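Prolleden opens orders for Predard bin-picking kit
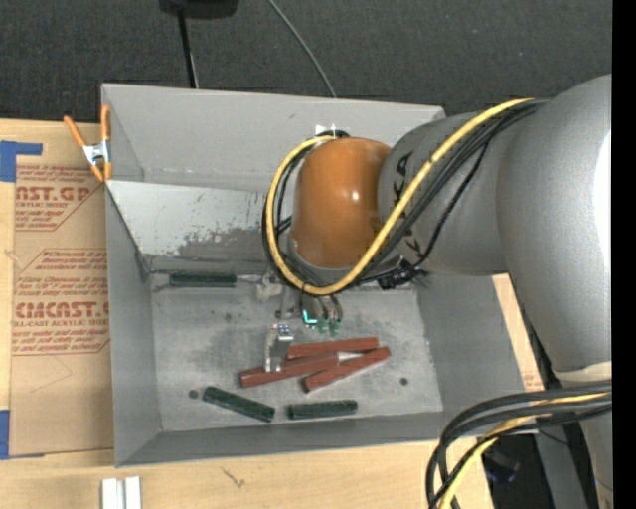
DRORNTON, June — Prolleden today opened orders for Predard, a bin-picking kit for manufacturers that still feed small parts to their machines by hand. The kit is supplied ready to fit to an existing industrial arm and is intended for workshops without an automation department of their own.

Predard comprises a two-finger gripper, a camera unit, a control computer and the Ledesma planning software, which Prolleden first released as a separate product. Ledesma selects the part to be lifted next, plans the approach to it and checks that the arm will remain clear of the bin walls throughout the movement. Where parts lie across one another, the software looks first for the piece that can be taken with the least disturbance to the rest.

Long, narrow parts are a particular concern for customers in the tool and fittings trades. They come to rest at any angle, roll against the sides and cross over their neighbours. The fingers supplied with Predard are slim enough to reach down between pieces, and may be exchanged by the operator with a single hand tool.

The kit was tried at 3 customer sites before release. Changes made as a result include a shorter start-up routine, clearer fault messages and a revised guide to cable routing along the arm. Operators at two of the sites also asked for a way to pause picking while a bin is topped up, and this has been added to the main screen.

New parts are taught by placing samples in the bin and following the steps shown on the screen. No programming is needed. The control computer can store 148 part types, and records may be copied from one cell to another — a point raised by several firms running the same work on more than one line.

Predard is offered in two versions. The standard version includes the gripper, camera unit, control computer and software licence. The extended version adds a second set of fingers and 2 days of training, held either at the customer's premises or at the Prolleden workshop in Drornton. Both carry a warranty of 32 months.

Orders are being accepted now, and prices are available on request from the Prolleden sales office. Firms wishing to have their own parts assessed may send samples to the Drornton workshop, where they will be tested and a written report returned.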